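Wivville Community Hall: Lost Property and Giveaway Shelf

Gallery page, posted Apr 12, 2018 by Yoon-hee Ra

We keep a shelf next to the coat hooks for things left behind at the hall and things people bring in to pass on. Every so often the contents get sorted on one of the carpet-topped tables.

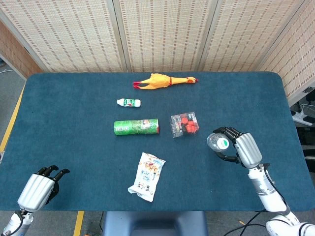 Items stay on the shelf until the end of the month. After that the toys go to the children's corner, unopened food goes to the Abbasi pantry on the ground floor, and whatever is left gets thrown out. To claim something, write your name in the notebook by the door or call the hall office at extension 1312.

Notes on the current items follow.

Rubber chicken. Yellow, with a red comb and red feet. Gil-soo Heo thinks it came from the puppet afternoon, but the puppet group has all of its props. If it isn't claimed it goes in the children's corner.

Snack bag. White, with food pictures and Chinese characters on it. Eun-seong Ko has offered to read the label for anyone with allergies.

Green can. The kind of shape stacked potato chips come in. Please don't leave cans like this on the window ledge in the reading room, as the sun comes straight in there after lunch.

Small white bottle with a green band. Drinks go out at the end of the day if they have been opened. This applies to the fridge as well.

Clear box with red pieces. If your game at home is short of its red pieces, come and compare. Bayu Sitompul runs the board game table and would like first refusal for the club if no owner turns up.

Clear plastic bottle. Bottles without a name on them go into recycling with the rest. Put a strip of tape on yours if you want it back.

Some reminders for people bringing things in. The shelf takes small items only, nothing bigger than a shoebox. Clothes go to the Soment rack by the back stairs. We can't take glass, medicine or anything with a battery in it. The umbrella stand is full and has been since December, so please take one home if you recognize it.

The sale table at the spring open house will have leftover toys and games at 75 cents each. Ye-seo Seol is collecting boxes and bags for it and can be found in the office most mornings. Larger donations should be arranged with her first.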